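Ticket 441: right gripper drops out mid-stack (cube task)
Status: open, workaround in place
Opened January 3, 2023
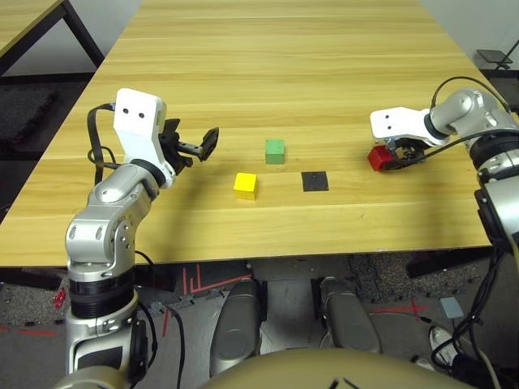 Problem: right gripper closes on the cube fine, then faults somewhere between the pick and the black pad. Not every run. Left side never does it. Same firmware both sides, same fingers, same white housings.

Setup, for anyone new to this thread
- shared workshop build, two arms, head camera
- Tostia control board, one per arm
- Hovura gripper driver, stock settings apart from the grip current limit (600 mA)
- task is three cubes, red, green and yellow, stacked on the black pad
- logging through Nallby to the bench PC

What the log says when it goes:
 GRIP_R closed
 GRIP_R hold ok
 GRIP_R comm timeout
 ARM_R halt, waiting on GRIP_R
Then it just sits there holding the cube until you clear it by hand. Doesn't drop it at least.

Tried so far

1. Power cycled the whole thing. Good for a few stacks then back again.

2. Swapped the grippers left to right. Fault stayed on the right. So its not the gripper. Swapped them back, redid the zero on both, don't skip that or the fingers close crooked.

3. Swapped Tostia boards. Fault stayed on the right again. Boards are ok.

4. Dropped current limit from 600 to half that. Cube slips, still times out. Put it back to 600.

5. Longer timeout in the Hovura config (was 8 ms, now 26). Fewer faults, not gone. Feels like hiding it. Left at 26 for now so people can get some work done.

6. Cable. Should have started here. With the arm parked and the gripper idle I wiggled the data cable along the whole run. Nothing near the gripper. Nothing at the wrist. Flexed it by the upper joint and got the timeout straight away, three times out of three.

So probably a broken conductor inside the jacket where it bends over the joint. Cant see any damage from outside. The reach across to the middle of the table is when that loop gets pulled hardest, matches the log times pretty well.

Workaround
- keep cubes on the right half of the table for right arm picks, let the left arm take the rest
- arm speed at slow preset
- if it halts: support the cube, THEN clear the fault. fingers open when you clear

To do
- order new cable from Cao, the high flex one, and get a longer one this time. Current one was cut to length in December and its too tight with the arm streched out
- strain relief both sides of the upper joint, not zip ties straight on the jacket
- check the left one while we're in there, was cut from the same roll
- timeout back to 8 once the new cable is in
- rerun the full stack at normal speed, both arms, before closing this

Update, same day, later: ran it slow with the workaround. One halt, right as the arm was reaching in with the red cube. Cleared ok. Cable ordered. Please don't bump the timeout any higher than 26, I need the faults to show up in Nallby so I can tell if the new cable fixes it.

Leaving open.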